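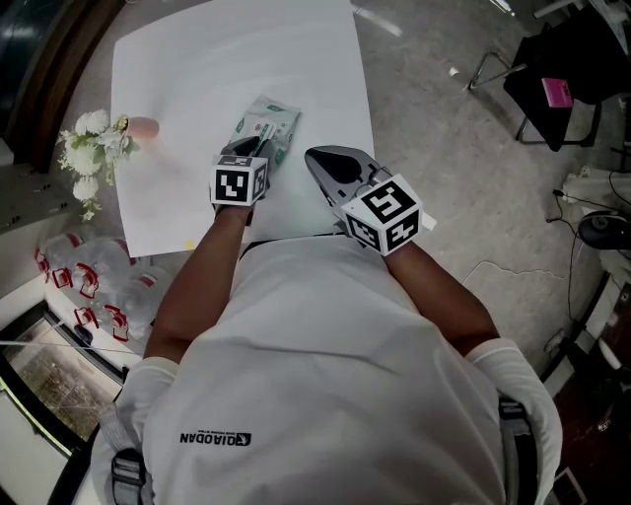 4. Connecting the Druvard water softener

Read the whole section before you begin. The work needs two free hands and it takes more time than it seems from the steps.

Before you start

Close the main water valve of the house. Open the lowest tap, usually in the basement or the garden, and let the pipes drain. Leave this tap open until step 6.

CAUTION: Do not connect the softener to a hot water line. The resin inside is damaged by heat, and the warranty does not cover it.

4.1 Mounting the bypass valve

1. Remove the two red transport caps from the back of the control head. Keep them, you will need them if the unit is moved.

2. Put a thin layer of silicone grease on the O-rings. Do not use petroleum jelly.

3. Push the bypass valve straight into the head until both clips close. If one clip stays open, pull the valve out and begin again. Do not force it with a tool.

4. Connect the supply pipe to the port marked IN and the house pipe to the port marked OUT. Look from the front of the unit when you check this — from behind, the sides are exchanged and many mistakes come from there.

5. Tighten the nuts by hand, then a quarter turn with the wrench.

6. Set the bypass to BYPASS. Close the low tap and open the main valve slowly. Look for drops at every joint.

4.2 Drain hose

7. Fix the drain hose to the elbow with the clamp from the bag of small parts.

8. Lead the hose to a floor drain or a standpipe. Leave an air gap between the end of the hose and the drain.

NOTE: The hose may be up to 284 inches long. For a longer distance, order the wide hose, part 443.

4.3 First filling

9. Pour three gallons of water into the salt tank. Only this first time you add the water yourself.

10. Add salt pellets until the tank is half full. Block salt is not suitable.

11. Turn the bypass to SERVICE in small steps, with a pause between them.

12. Press and hold REGEN until the display shows 94. The motor starts and you hear water in the drain hose. When the display returns to the clock, the softener is ready.

If the display shows 100 instead, the valve did not find its home position. Unplug the unit, wait one minute and repeat step 12.

Section revised January 7, 2018, by Annag Moffat.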